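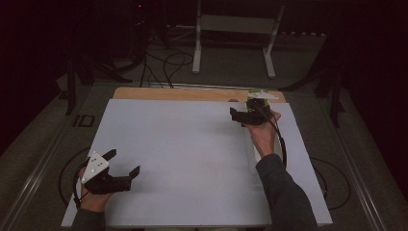
Getting to grips: two hand-held grippers over the white board at the Irkdale lab.

August. By Wilma MacKinnon

I'd been in the building 14 minutes before someone handed me a pair of grippers and told me to tidy up. This is how you teach a robot at Irkdale these days, and I have to say I loved it (I was also terrible at it).

The old way was to sit at a desk and steer a robot arm from afar, which Gillespie Kerr reckons is like buttering toast with a fishing rod. His team's way is to leave the robot out of it. You hold the grippers yourself, one in each hand, and get on with the job while the system records where they go and when the fingers open and close. The white plates with the black dots are there for tracking – the cameras look for the dots and work out exactly how each gripper is tilted.

All those movements then go into a model, and the model drives a real arm fitted with the same sort of fingers. So far they've gathered 912 recordings of people picking up small things and putting them down again, and Gillespie has sat through nearly all of them, poor man!

Does it work? Well, mostly. With recordings from just one person, the arm copied that person's odd habits, including a little wobble before every grab. Adding 2 more people got rid of the wobble, and the arm started coping with objects it hadn't met before. It still struggles when something sits right at the edge of the work surface, so that's what they're recording most of now.

My own efforts came to three tries and one decent grab. Your wrists want to do all sorts of clever things that the gripper can't follow, and you have to slow right down. Gillespie kept my recordings anyway. He says the model needs to see a few bad ones, and next month the whole kit goes off to Tirkport so a fresh lot of people can have a go.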